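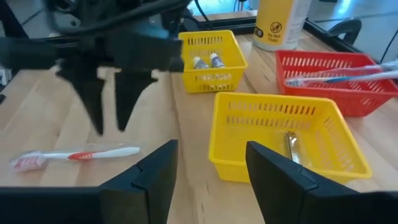

hywel_yorath
Has anyone else read the Jernow write-up from the Stultudmont people? The claim is that a sorting policy trained on 3596 short two-arm demos "understands categories." I don't buy it. With toothbrushes already lying in the red basket and tubes already standing in a yellow one, the layout hands over the answer. Copy whatever the nearest match is and you score well.

s_gape
They address that in the appendix. Half the trials start with empty baskets. Score drops, but it doesn't collapse.

hywel_yorath
Drops from what to what? I found one bar chart with no numbers on it. And 328 trials sounds like plenty until you split it by item type.

bleddyn_ll
I'm more bothered by the clutter. Clippers, a razor, brushes pointing every which way, fine, that's a fair mess. But every item is a bathroom item. Put a marker pen in there and see which basket it picks.

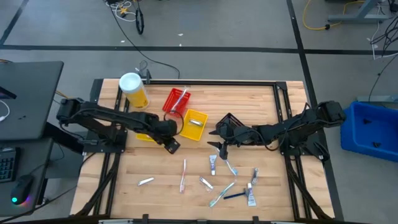

Re: what would convince you?

pparedes
I ran the Grorkico baseline on a similar bench in February, so a word in their defense. Thin flat stuff on wood is miserable to grasp. Getting a clipper off the table with two fingers is a result by itself, whatever they call it.

hywel_yorath
Then title it that. "Picks up clippers" is a paper I'd read. "Understands categories" needs baskets swapped between trials, and they only did 7 swaps.

s_gape
Seven per item type, Hywel. Read the table again.

hywel_yorath
OK, I misread that. Still thin. Still only 2 seeds.

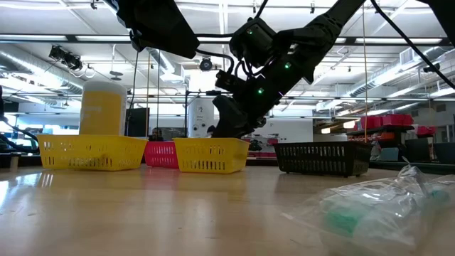
Gripper over the middle yellow basket, black one off to the right.

bleddyn_ll
Same baskets in all their figures, I notice. Would color alone get you most of the way? Ifans had that problem and it took them a year to admit it.

pparedes
Could be. Ask for the gray-basket runs. Gwilym Craddock is listed as the contact and he answered me when I wrote.

hywel_yorath
Emailed him. Will post what I get.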